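Nov 9, 2025
Notebook, folding on a soft surface. Entry by M. Memon, for the Plikska folder.

Purpose: settle the written fold method for plush towels and heavy knits when the only surface to hand is a bed. The table method (Tralow sheet, second revision) assumes a hard flat top and a standing height, and half of it does not transfer. A bed gives under the hand, the cover creeps, and a crease pressed into a towel presses into the cover as well.

Surface: bed with its patterned cover left on, aqua and grey. Cover pulled straight first and tucked at the foot. I did not strip it. Most people who fold on a bed fold on whatever cover is there, and the method has to allow for that.

Towels first. Plush pile, rust red. Mass on the kitchen scale 249 g, dry. Folded lengthwise, then lengthwise again, to a long bundle. The open edges go to the inside. The side fold wants to roll. On a table I would flatten it with the forearm; on the mattress this only pushes the roll further along. Better to leave it soft and correct it on the shelf.
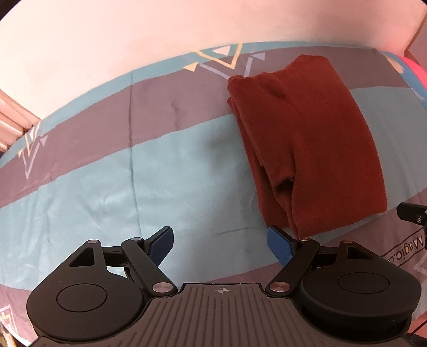 Why fold a towel lengthwise first when the cupboard is shallow?
The long fold fixes the width, and width is what the shelf divider limits. Length can be taken up afterwards by folding in half or in thirds, whichever suits the depth.

Notes on the long bundle:
Pile direction matters less than I had written in the last entry. Struck out there, with a reference to this one.
Pockets form inside the middle when the second fold is made too quickly. They can be felt through the top layer. Open it, run a flat hand down the inside, close it again.
Thirds give a firmer block than halves but a thicker one. For the Vilton cupboard, thirds. For a drawer, halves.
Do not press the finished bundle. It recovers overnight and the stack ends up uneven.

Cover creep: small at the centre of the bed, worse near the edge. A reference line on the cover would help, but printed bands that curve are no use for squaring. I squared by the towel's own edge instead. Mudassar suggests a plain sheet on top. Tried it for part of the morning. The sheet slides on the cover and makes things worse unless it is tucked on all sides, so it is dropped from the method.

Knitwear after lunch. Starting position is face down, neckline away from the person folding, hem towards. Body smoothed from the middle outwards with open palms, no pulling at the hem. Pulling lengthens the rib and the piece will not match its neighbour in the stack.

The written method had sleeves in, sides in, then hem to neck. With a thick jumper on a mattress the last fold springs open. Tried the alternative from Adelmo's notes: sleeves in across the back, then a horizontal fold at the top, working down from the neckline. The doubled band is bulky, and where a sleeve lies inside it there is a lump at the end. Smoothing the sleeve flat before the band goes over reduces the lump but does not remove it. A fuzzy knit grips itself, which helps the band stay where it is put.

The collar facing should be left showing until the final turn. It gives the centre line, and a neck label gives it more exactly. I now align on the label in every case where there is one.
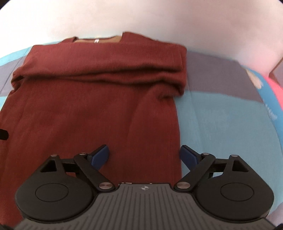

Noreen Durrani, reading the draft over tea, would not have the top-down fold at all: it puts the thickest part of the garment, neck and shoulders and sleeve together, into one roll, and a stack of those leans forward by the third piece. She would fold hem to chest, then bring the shoulders down over it last and loosely. She also objects to the word "band" and wants "turn" throughout.

Fair on the lean. I built a stack of 3 by the top-down method and it did tip towards the front edge. Alternating the direction of each piece cures it but spoils the look of the shelf, and the Jafri people asked for all folds facing out. Her order is to be tried on the same garments before anything is issued. I have kept "band" for now.

Folding board, for comparison: width 207 mm, the narrow one. Too narrow for this knit. The sides double over at the middle and leave a ridge. The wide board is still with Aqeel Mohmand and I have asked for it back.

To do:
Repeat knit folds in Noreen's order, 2 passes, same bed.
Weigh the remaining towels.
Rewrite the section on cover creep, taking out the sheet.
Ask Adelmo whether his notes were made on a bed or on a bench. They do not say.
Revised sheet to Plikska in December.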